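# The coffee table situation

We bought the glass one in May because Meriem said it would make the room feel bigger.
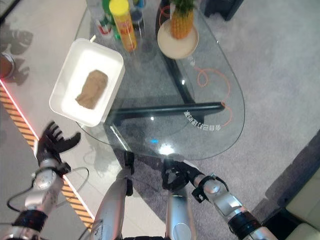
So how do you keep a glass coffee table clear? By picking one tray, and moving everything that doesn't fit on it to another room before bed.

I know this and do not do it. I have a tray. It holds a lumpy tan thing like a sponge. The bottles drifted in from the kitchen and stayed, a yellow canister like a chip can lives next to them now, and the pineapple has a plate of its own, which is more than I get at lunch.

The trouble with glass is that it shows you the floor too. I spent 36 dollars on a Grutex cable box and there's still orange cable looping around on the carpet, on display like something in a museum case. With a wood table I'd never have thought about it.

Meriem wants a basket for the bottles. I want the pineapple cut up. We'll talk after dinner.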